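Home Tips Kitchen Laundry Workshop Archive

Weighing Instead of Measuring, and Other Things I Do at the Counter Now

5 min read

I baked by cups and spoons for most of my adult life and was perfectly happy about it. Then my banana bread came out like a doorstop twice in one month (same recipe, same pan, same oven!) and I finally dug the kitchen scale out from behind the waffle iron. I'm not going to tell you to throw out your measuring cups, because I still use mine for rice and for scooping dog food. But for flour, brown sugar, peanut butter and anything else that packs or sticks, I'm a weigher for good.

So this page is mostly scale tips, with a few counter habits thrown in at the end that have nothing to do with scales but that I get asked about.

Where the scale lives

If the scale is in a cabinet you won't use it. Mine sits on the counter to the left of the stove, and the cutting board goes on the other side, so that crumbs and onion skins don't end up under the platform. A scale needs to be flat and it needs to be steady. I had mine on a folded dish towel for a while to stop it from sliding, and every reading wandered. Take the towel away. If your counter is slippery, get those little clear stick-on bumpers meant for cabinet doors and put them under the feet, making sure all the feet get one.
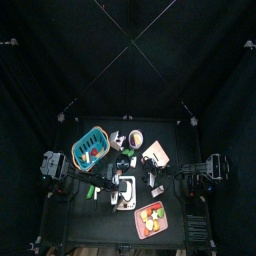

Also keep it away from the fan. I spent a whole afternoon one July convinced my batteries were dying, and all it was doing was picking up the breeze from the window unit. Same goes for a running dishwasher right underneath, at least in my old apartment in Radham, where you could feel the spin of everything through the floor.

Zero it, then zero it again

The tare button is the whole reason to own one of these. Put the bowl on, press tare, add the flour, press tare, add the sugar, and keep going. One bowl, no cups to wash. A few things I learned by getting them wrong:

Turn the scale on first, with nothing on it, and let it settle. Then the bowl.

Know your upper limit. I filled my biggest mixing bowl for a double batch of rolls, the total came to 2,980 grams with the bowl, and the display was getting very close to giving up on me. Taring doesn't buy you extra capacity – the scale still has to hold up everything that's sitting on it. For big batches I now weigh into a light plastic bowl and dump that into the heavy one.

Pour slowly near the end. Most cheap scales take a moment to catch up, and if you shake flour in fast you'll sail past your number.

For tiny amounts (yeast, salt, baking soda) go back to the spoons. A basic kitchen scale is not much good at 2 grams, and mine sometimes doesn't notice them at all.

Eggs are worth weighing too, especially if yours come from somebody's backyard and are all different sizes. Crack them into the bowl one by one, with a small cup in between if you don't trust them, and you can see right away how far you are from what the recipe expects. 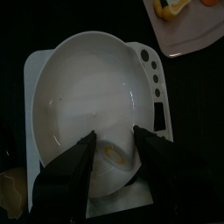
From the Home Kitchen Desk at Brultmont

Cleaning up after eggs, by the way: cold water first. Hot water sets the yolk onto the bowl and then you're scrubbing. I run a little cold water in, swish, tip it out, and only after that does the hot soapy water go in. If it's dried on already, cold water and a spoonful of baking soda for 15 minutes takes care of almost everything. Don't go at a glossy bowl with the green scrubby side of the sponge. I dulled a perfectly nice Kevemico bowl that way, and now everything clings to it.

The scale itself should never go under the faucet. Damp cloth, drop of dish soap, wipe, dry cloth. For the crack around the buttons, where flour goes to turn into cement, I use a dry toothbrush and then a wooden toothpick. Take the batteries out if you're putting it away for the summer.

Checking if it's telling the truth

You don't need to buy calibration weights. Put a container on, tare it, and pour in a cup of water from a decent liquid measuring cup, which should come in close to 237 grams. Or use coins. A U.S. nickel is 5 grams, so a handful of them makes a pretty good test. If the scale is off by the same little bit every time I just live with it, since most baking cares more about how the ingredients compare with each other. If it's off by a different amount each time, change the batteries before you blame the scale.

A few counter habits while I'm here

Wet a paper towel, wring it out and lay it flat under your cutting board. It won't budge. (Yes, I know I just told you not to put a towel under the scale. Different job!)

Wipe the stovetop while it's still a little warm but off, never hot. Grease lifts much more easily, and a spatula edge wrapped in a cloth gets into the seam where the stove meets the counter. I do mine on Wednesday nights, when the trash goes out, so all the nasty paper towels leave the house the same evening.
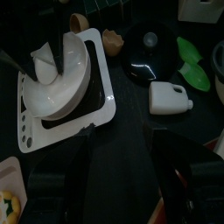 Mavromatis wrote in to disagree with me on that last one, saying that a cold stovetop and a paste of baking soda left on overnight does a better job with no elbow grease at all, and that a warm surface only smears the grease around. I tried it over the weekend. It did work on the baked-on ring at the back, which I'd given up on, though I was rinsing white powder out of the seams until lunchtime. For everyday splatter I'm sticking with warm.

The other half of that message asked what I do about sticky stuff, and I should have put this higher up the page. For honey, molasses and corn syrup, set the whole jar on the scale, tare it, and then spoon out what you need. The display goes into negative numbers, and when it says minus 2 ounces, you've taken two ounces. Nothing to scrape but the spoon. I do peanut butter the same way, and I've been doing it with shortening too, although I still get most of that on my sleeve.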